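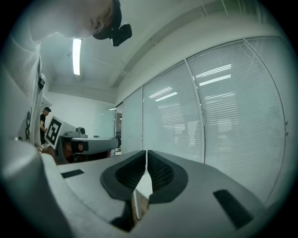
Light-gray housing and two black padded fingers.

She picks up the phone before seven in the morning, already outside, and the first thing she wants to talk about is the Yimer. It's a small, lopsided cooking apple with rough skin, and until a few years ago she thought the last tree had come down when the road to Udona was widened.

"Then a man at the feed store told me his aunt had one behind her chicken house," she says. "I left my groceries on the counter and drove straight over!"

It was a Yimer all right, leaning hard to the east and loaded with fruit. She cut two sticks of new wood from it that winter and grafted both. One took. Every Yimer in her orchard today comes from that stick.

The orchard sits on a slope above the Brornero, and it now holds 576 trees, most of them kinds you won't see in a supermarket. She has put names to 92 varieties so far. The rest wear numbered tags, and she talks about those with even more excitement than the named ones.

"Tree 403 is driving me crazy," she says. "It tastes like pear when you pick it and like nothing at all a week later. Then you forget it in the cellar until February and it's wonderful. Somebody must have known that once. Somebody planted it on purpose."

How does she go about naming an apple? She cuts it in half, top to bottom, and looks at the core first. Color is close to useless, she says, as the same tree can give red fruit on one side and green on the other. Stem length helps. So does the little cup at the bottom where the flower used to be. After that it's old nursery lists, and letters, and a lot of knocking on doors.

"People are so nice about it. You ask about their tree and you get the whole family — who fell out of it, who got married under it. I've come home with more pie than apples some days."

She didn't grow up with any of this. She kept the books for a trucking company in Druvosard and bought the land for the view. The first fall, the four old trees by the gate dropped so much fruit that she had to learn what to do with it, and she still makes her cider from those same four.

For anyone with an old tree in the yard, her advice is to leave the saw in the shed for a year. Taste the fruit in September, again in November, and bake some of it. Write down when it blooms. If you do prune, go easy, and take the dead wood first.

She'd also like you to call her, especially if the apple is small, lopsided and tastes a bit like pear.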